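**Lacey Pilkington**
Aug 22, 2021

OK the patio umbrella saga, as requested by several of you and my mother. Thread! Grab a snack, I have a lot of feelings about white plastic.

---

So back in January I bought a used outdoor set off a guy two streets over. Table, big umbrella, the works. He wanted 40 bucks and I said yes before he finished the sentence. It was in pieces in his garage and I figured, great, fits in the car, I'll put it together when it warms up.

---

It warmed up. It got extremely warm. It is now the end of summer and yesterday was the first time I opened the garage door and looked the thing in the eye.

---

First discovery: no instructions. The guy said it was a Kurnell set, and I spent my whole lunch break looking for a manual for a Kurnell patio set and found one for a Kurnell bench. Pretty bench! No help to me at all.

---

Second discovery: the bag of screws was labeled "Munro" in marker. Is Munro a brand? A person? The guy's dog? I texted him and he wrote back "lol no idea" so that's where we are with Munro.

---

OK so cleaning. Everything had that gray garage film on it. I started with dish soap and a sponge, which is what I always start with, and it took off maybe half of it. The flat parts came up fine. The grooves did not.

---

Whoever designs outdoor furniture with grooves has never had to clean outdoor furniture with grooves. I had an old toothbrush going, then a bigger old toothbrush, then a wooden skewer with a rag wrapped around the end (this was the winner by a mile).

---

Somebody's going to say pressure washer. I don't own one! My neighbor does and he offered, and I've seen what it did to his fence, so I said thank you so much and kept going with my skewer.

---

What finally worked on the stubborn stuff was baking soda and a little water, mixed up thick like frosting. Smear it on, walk away, have a coffee, come back, scrub along the groove and never across it. Rinse twice. I skipped the second rinse on the first piece and it dried with white powder in every single channel and I had to do it all over again.

---

Also bought a bottle of Jestix plastic cleaner because the lady at the hardware store swore by it. It smells like a swimming pool and a lemon had an argument. Did it work better than the baking soda? Kind of the same? I'm keeping it for the mailbox.

---

Screws next. I soaked them overnight in vinegar in a yogurt tub and most of the rust wiped right off. A few were too far gone, so I took one to the store and matched it up and got new ones. 31 cents each. Fine. I can live with that.

---

DO put something down before you start, by the way. I learned this with the bookcase in my old apartment and I will be paying for that floor in my heart forever. I used a big sheet of black plastic left over from the garden beds. Everything slides around on it a little, but it catches the drips, and when a white washer rolls away you can find it in two seconds.

---

A clear washer, on the other hand. Gone. Living with the spiders now.

---

Things I'd tell January me:

- take pictures of the set while it's still together (too late, it was never together)
- tape the screws to the part they go with
- ask the guy about Munro in person so he can't "lol" you

---

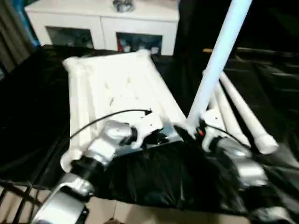 I went back and forth for ages on what order to do things in. Pole first felt right to me, like putting up a Christmas tree, but my sister says you always get the flat pieces squared up before anything tall goes near them. She has put together way more furniture than I have, and she is also very bossy.

---

We compromised, meaning we did it her way.

---

One trick from her that I'm passing on because it's so good: don't tighten anything all the way until every screw is in. Get them all started, just snug, give the whole thing a wiggle so it settles, THEN go around and tighten. I've been doing it wrong my entire adult life. This explains the bookcase. This explains so much about the bookcase.

---

And go easy on plastic! It isn't wood, it won't bite down on the screw for you. When it stops turning nicely, stop turning. I've stripped one hole already and filled it with a bit of Ander putty that's supposed to set hard in a day. I poked it this morning and it was still squishy. Will report.

---

For anyone asking about the umbrella cloth, it's a whole other project. It's in the bathtub with oxygen bleach as I type. The water turned the color of tea in about 40 minutes and I was horrified and also weirdly thrilled?? I've changed the water and gone again.

---

I checked what a new set like this goes for, just to feel good about my choices, and one place had it at $383 without the umbrella. So even counting the screws and the lemon pool juice and a truly stupid number of toothbrushes, I'm way ahead.

---

If you've got a good way to weigh down an umbrella base, please tell me. I've heard sand, I've heard water, I've heard gravel in a pillowcase. It gets windy back there and I don't want to be the person whose umbrella visits the neighbors.

---

Going to go check on the bathtub. More when the putty hardens!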